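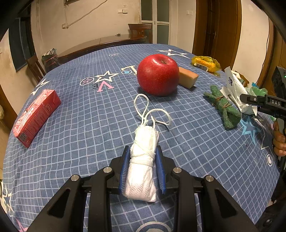

식탁 위에 물건이 쌓이기 시작하면 나는 보통 이틀쯤 모른 척한다. 사흘째가 되면 밥그릇 놓을 자리를 찾느라 뭔가를 옆으로 밀게 되고, 그때서야 정리를 한다. 이번 달에는 수요일 저녁이 그날이었다.

우리 집 식탁은 둥글다. 이사 올 때 네모난 것과 둥근 것을 두고 한참 고민했는데, 둘이 앉아도 넷이 앉아도 어색하지 않다는 말에 둥근 것으로 정했다. 써 보니 단점은 하나다. 구석이 없다. 네모난 식탁은 벽 쪽 모서리에 물건을 몰아 두면 그럭저럭 버틸 수 있는데, 둥근 식탁은 몰아 둘 곳이 없어서 물건이 전부 가운데로 모인다.

식탁보는 파란 바탕에 흰 격자무늬가 있고 별이 군데군데 찍혀 있다. 글자도 몇 개 들어가 있어서 처음에는 아이 방에나 어울리겠다고 생각했다. 지금은 익숙해졌다. 무늬가 많으니 웬만한 얼룩은 눈에 안 띈다. 대신 작은 물건도 같이 안 띄어서, 반짇고리에서 나온 단추 하나를 찾느라 손바닥으로 식탁을 다 쓸어 본 적이 있다.

정리 방법은 예전에 같은 사무실에 있던 심동현 씨한테 배운 것이다. 원래는 책상 서랍용이라고 했다. 먼저 먹는 것과 먹지 않는 것을 나눈다. 먹는 것은 바로 부엌으로 보낸다. 먹지 않는 것은 묶을 것, 버릴 것, 제자리가 있는 것으로 다시 나눈다. 제자리가 없는 것이 제일 골치인데, 그건 맨 나중에 생각한다.

사과는 제일 먼저 치웠다. 큼직한 빨간 사과인데 냉장고에 넣을지 그냥 둘지 늘 고민한다. 찬 사과가 맛있지만 냉장고에 들어가면 잊어버린다. 지난번에도 채소 칸 맨 밑에서 쭈글쭈글한 것이 두 개 나왔다. 이번에는 싱크대 옆 접시에 올려 두었다. 보이면 먹겠지 싶다.

그다음은 천 종류다. 흰 천은 돌돌 말아서 흰 끈으로 묶고, 초록색 보송보송한 것은 가느다란 갈색 끈으로 묶는다. 접어서 쌓으면 밑의 것을 꺼낼 때 위가 다 무너지는데, 말아서 묶으면 하나만 쏙 빠진다. 끈은 버리지 않고 모아 둔 것을 쓴다. 선물 포장에서 나온 것도 있고 빵집 상자에서 푼 것도 있다. 길이가 제각각이라 흰 끈처럼 한참 남는 것도 있지만 자르지 않는다. 한 번 자르면 다음에 꼭 모자란다.

매듭은 리본 모양으로 하지 않고 두 번 돌려서 끼우기만 한다. 급할 때 한 손으로 당겨서 풀 수 있어야 한다. 남는 끈이 늘어져서 보기에는 좀 지저분한데, 서랍에 들어가면 안 보이니 상관없다.

자잘한 포장은 생각보다 손이 많이 간다. 은박으로 된 길쭉한 봉지는 글씨가 워낙 작아서 안경을 벗고 코앞까지 가져와야 겨우 보인다. 보인다고 해도 한자라 나는 반도 못 읽는다. 예전에는 이런 것을 모아 두는 컵이 따로 있었는데, 컵이 넘치면 새 컵을 꺼내는 식이라 그만두었다. 지금은 식탁에서 집어 든 자리에서 바로 결정한다. 둘 거면 부엌 서랍, 아니면 쓰레기통.
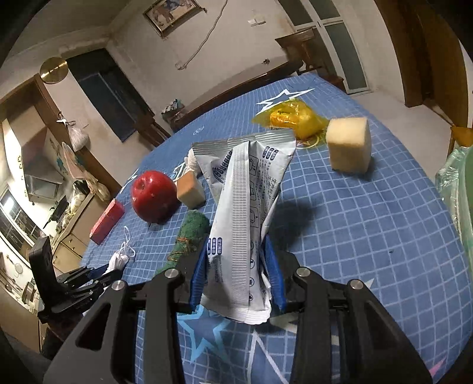 한창 치우던 중의 식탁. 빨간 사과가 놓여 있다.

비닐봉지는 매번 마음이 약해진다. 구겨진 봉지도 펴서 접으면 멀쩡하다. 그런데 한번은 싱크대 밑 봉지를 전부 꺼내서 세어 봤더니 758그램도 아니고 장수로 300장이 나왔다. 무게를 잰 것은 그 옆의 종이봉투였고 그게 758그램이었다. 둘 다 그날 절반 넘게 내보냈다. 그 뒤로는 봉지를 50장까지만 두기로 했고, 새것이 들어오면 제일 후줄근한 것부터 쓰레기통 안쪽에 씌운다.

빨간 상자는 제자리가 없는 쪽에 속한다. 식탁에 두면 자리를 차지하고, 장식장 위에 두면 장식장도 곧 식탁처럼 된다. 우리 집 장식장은 앞면이 둥글게 나온 짙은 나무 가구라 서랍 안이 보기보다 어중간하다. 네모난 상자를 넣으면 옆에 꼭 애매한 틈이 남는다. 그 틈에 말아 묶은 천을 끼워 봤더니 제법 맞았다. 당분간은 이렇게 두려고 한다.

다 치우고 나서 식탁보를 걷어 베란다에서 털었다. 빵 부스러기가 꽤 나왔다. 다시 깔 때는 별 하나를 문 쪽에 맞춘다. 둥근 식탁은 어디가 앞인지 정해 두지 않으면 깔 때마다 한쪽이 길게 늘어진다. 의자도 닦을까 하다가 밤 11시가 다 되어서 그만두었다.

다음에는 싱크대 밑을 할 차례다. 봉지가 50장을 또 넘었을 것 같은데 아직 안 세어 봤다.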